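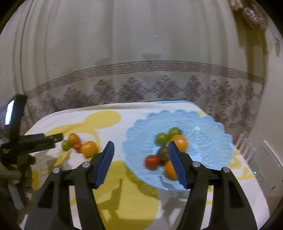
The seed swap is back, and it's bigger than ever!

After a very wet December (and a lot of evenings spent writing on tiny envelopes), our winter seed swap returns to the Gradura Hall on 17 January 2026, doors open from ten until two. Last year we handed over 681 packets in one morning, and I still get messages from people telling me how their beans did. One family on Plemov Road grew so many squash that they were leaving them on neighbours' doorsteps until Bonfire Night.

If you haven't been before, it's very simple. Bring any seed you've saved or won't get through, take home whatever you fancy. You don't have to bring anything to take something. Please write the name and the year on each packet, and the variety if you know it – "tall purple pea from Grandad" is perfectly fine and will probably go first.

Shona Halliday is giving her talk on saving tomato seed again at eleven. It had people standing at the back last time, and she's promised to cover chillies as well, plus how to stop squashes crossing with everything in sight. She'll have up to 8 kinds of tomato to give away, including the little striped one I have been begging her for.

Seed potatoes will be sold singly, so you can try one or two sorts without buying a whole sack. Onion sets too, if the delivery turns up in time. Tea and cake as usual, and the cheese scones are back!

Old plant pots are welcome, but clean ones only, please. There's no parking on Stamo Lane this year, so use the top car park and walk down past the allotments. The broad beans on the end plot are already up and looking splendid.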